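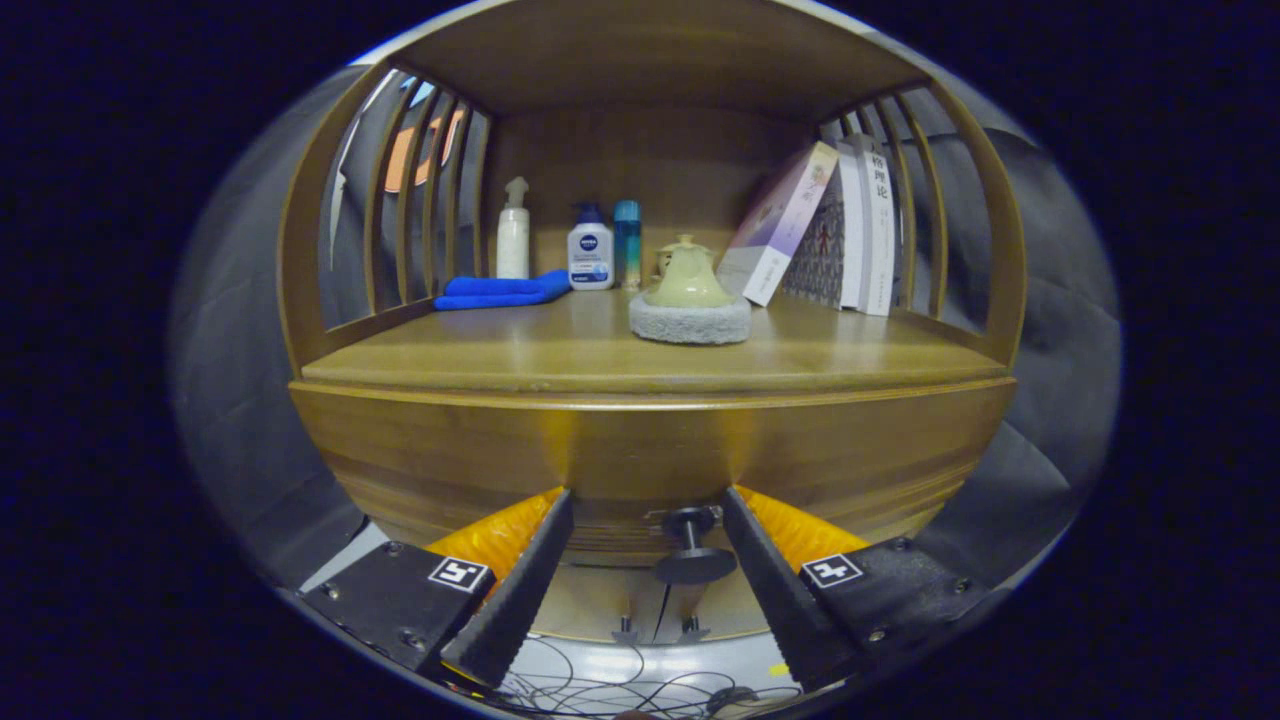
Anyone else's job changed since the tidying robots came in?

Posted by Tiina Riihimäki

Hi all, I do rooms at a serviced apartment place in Sturham and we've been told the Trultis robots are going on to the day shift from December. They'll do shelves and bedside cabinets: pick things up, wipe, put everything back where it was. We keep beds, bathrooms and floors. My supervisor says no one loses hours but I've heard that one before! What I really want to know is what the day feels like once they're in. Do you end up following the thing around fixing up after it? And does anyone get paid extra for showing it how? They've asked a couple of us to do "demonstration shifts" with a hand gripper and I said I'd think about it.

Elli Rautiainen

We've had them at Jatholm for two winters, so here's my take. Hours stayed the same for me but the work got heavier, and I wish someone had warned me. Shelves used to be my breather. You'd stand there with the blue cloth and the spray, wipe around somebody's Nivea and their books, and your back got a rest. Now it's bed, bathroom, bed, bathroom until lunch. Ask for the rooms to be shared out again BEFORE it starts, and get it on the roster in writing.

As for following it around, yes, a fair bit in the first month. Leaning books were the worst on our floor. It would move one and the rest went over, then it stopped and called for a person, and the person was me. Smooth bottles it got the hang of pretty quickly. Anything ceramic with a little knob on top I still move myself, my choice, and my manager's fine with that.

On the demonstration shifts, I did 2 and got a flat $700 on top of my normal pay. Your wrist will be sore. Do them slowly, the way you'd really work, and don't show off.

Kauko Ahonen

its a scam they just want you to train your replacement. say no

Hilkka Oksanen

Bit harsh, Kauko, though I get where it's coming from. I'm the union delegate at our site and we did sort out a few things worth copying. Demonstration work is voluntary and paid at a higher rate, the calls to rescue the robot count as work time (they didn't at first, if you can believe it), and guests can opt out with a door card. Before you say yes, Tiina, ask who keeps the recordings and whether your name is on them. Our lot took a while to answer that one, so put it in an email and keep a copy.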